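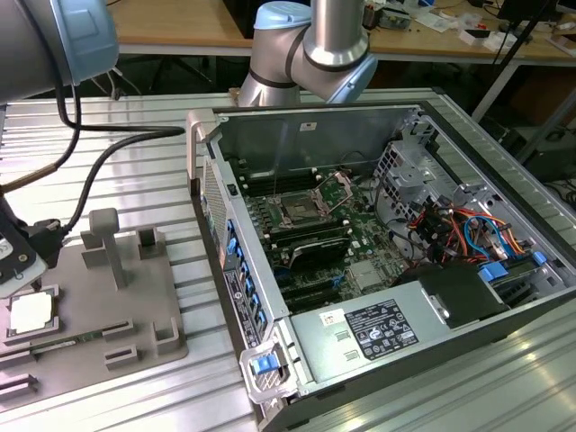

Thread | Robots & Automation

Nicanor Jara
7 April 2019

1/ Month two of teaching a pair of robot arms to put a computer together. I have been promoted to the person who takes it apart again.

2/ For anyone new: we collect examples. A human drives the arms through the job, everything gets recorded, and later a model studies the recordings and tries to do the same. My part is the driving. The model's part is to be smarter than my driving, and it has my sympathy.

3/ The job this month is two moves. Processor goes from the gray plate into the socket. Memory stick goes from the gray plate into a memory slot. You could do both in a minute with a sandwich in one hand.

4/ The target is 3,000 good examples. We have 62.

5/ I should say 62 that Olga Quezada accepted. I submitted 200. Olga reviews every one and has a spreadsheet column called "why," and it is the most personal thing anybody has written about me.

6/ Selections from the "why" column:
"hesitates over socket, eleven seconds"
"right slot, wrong way round"
"is he looking at his phone"
"fine until the end"

7/ I was looking at my phone. It was a message from Olga asking how it was going.

8/ Somebody asked why we'd use a big old tower and not a bare board on a bench, which would be so much easier. Yes. It would. Vicente wants the walls. His view is that if the arm never learns there's a case around the board, it will find out in front of a customer.

9/ So the tower lies on its side with the panel off, and everything inside it is a thing to bump into. Drive cage, wires in every color they sell, black plastic shroud, power supply. The socket is out in the middle of it all like a putting green.

10/ The socket bracket has to be up before the processor goes in. I know this. I have a sticky note that says BRACKET. Nine of my rejected examples are of me lowering a processor very beautifully onto a closed bracket.

11/ Janaína Lins printed the plate the parts start from. We are on version 3. Version 1 held the processor so well that the gripper couldn't get it out. Version 2 held it so badly that it came out by itself.

12/ Version 3 has a square recess for the processor and a long slot for the memory, plus extra holders for parts we haven't gotten to yet. I look at those empty holders the way you look at next semester's textbooks.

13/ A question from the replies: "don't you want the parts in a different spot each time, so it learns properly?" We do want that. First we want it to work once with the parts in the same spot. Facundo Bustos calls this "crawling." I've asked him what he'd call what we're doing now.

14/ What we do vary is the tower. Between examples I nudge it a little on the table. There's a card with instructions for how much. The card says "a little."

15/ Olga plotted my nudges. They all go left. Apparently I'm a man who nudges left. So now there's a second card, and it says "also right."

16/ This stuff matters more than you'd think. If every example has the tower drifting left, the model learns that towers live on the left. It doesn't know I'm right-handed and lazy. It thinks I meant it.

17/ It picks up all kinds of things you didn't mean. In March we trained on a small early batch to see what would happen. The arm went to the socket, stopped above it, waited, wiggled, and went down.

18/ The wait and the wiggle were mine. I do that when I'm checking the alignment. The model wasn't checking anything. It just figured that's what one does above a socket, like taking your hat off in church.

19/ Vicente played that clip at lunch, next to one of mine. Same wiggle. I've had relatives who resembled me less.

20/ Fixing it took some arguing. Option one: I stop wiggling. Option two: we cut the pauses out afterward. Option three, from Janaína: somebody else drives.

21/ We went with one and a bit of three. Facundo now drives in the afternoon. He doesn't wiggle. He comes down on the socket like he's stamping a passport, so between the two of us the average should be a normal person.

22/ Memory is the harder half, by the way. Everyone guesses it's the processor, what with all the tiny gold contacts. But the processor mostly wants to be set down gently. A memory stick wants to be lined up, stood straight and then shoved.

23/ And shoving is hard to record. On video, a stick that's all the way in and a stick that's nearly in look the same. Olga rejected a whole run of mine over this, and when I went and pressed on the last one with my thumb it clicked. I did not report the click.

24/ (She reads this thread. Hi Olga. It clicked.)

25/ New rule after that: at the end of each memory example, a human checks the seat by hand and marks it yes or no. The no's don't go in the bin either. They go in a separate folder, because Vicente thinks a model should know what almost looks like.

26/ That folder is doing great. That folder is well ahead of schedule.

27/ To answer the people asking what we use to keep track of all this: the project is called Jurnthorpe, the tool is called Arkholm, and both names were picked by Facundo, who has been asked to stop.

28/ Arkholm is a web page with a green button and a red button. Green keeps the example, red throws it out. For the first week they were next to each other. I won't say how many I lost. Olga will, if you ask.

29/ "Why not do it all in simulation?" We tried some. Simulated cables are very polite. They stay where you put them. The real ones have opinions, and there's a thin white one crossing the upper memory bank that I think about when I'm trying to fall asleep.

30/ I did suggest we tape the white wire down. Vicente said real computers have wires in the way. I said real computers have people who'd move the wire. He wrote "move the wire" on the board under Future Work, where it joins everything else I've ever suggested.

31/ Pace, for those doing the math at home: on a good morning I can drive an example, undo it, put the parts back on the plate, nudge (also right), and be ready again before my coffee's cold. The undoing takes longer than the doing. There's no button for the undoing.

32/ Yes, I have asked whether the arms could do the undoing. Yes, we would need examples of it. Yes, I saw where that was going and left the room.

33/ Anyway, Olga just updated the sheet from this morning. Four more accepted. One rejected, and the why is "bracket."

34/ Back to it. Will post again when we hit 200 accepted, or when Facundo names something else.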